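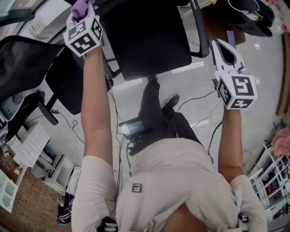
Wodside notebook -- October, entry 366

Search this notebook Go

Out on the Wodside dike by 6:40 with Philomena, who had very kindly brought the good thermos, and we stood there a while just listening before either of us wrote anything down. Fog over the north pond until past eight, so the early duck tally is thin and I've marked it that way. Two Wilson's Snipe flushed from the ditch (my first here this fall!) and a Merlin went through low and fast, which put every blackbird in the reeds up at once.

Nets 3 and 4 stayed furled for wind. Last band used was 2716, a hatch-year Swamp Sparrow -- fat score still to be entered, Etornam has the sheet.

Nhyira thinks the odd call note by the culvert is a Marsh Wren and I lean toward Sedge, so we'll try again at dusk and be friendly about it. Scope tripod leg is slipping again, please tighten before taking it to Girkville.

Recent entries
Grornen gull roost
Girkville hawk watch
Sparrows at Wumbei

This site uses cookies. OK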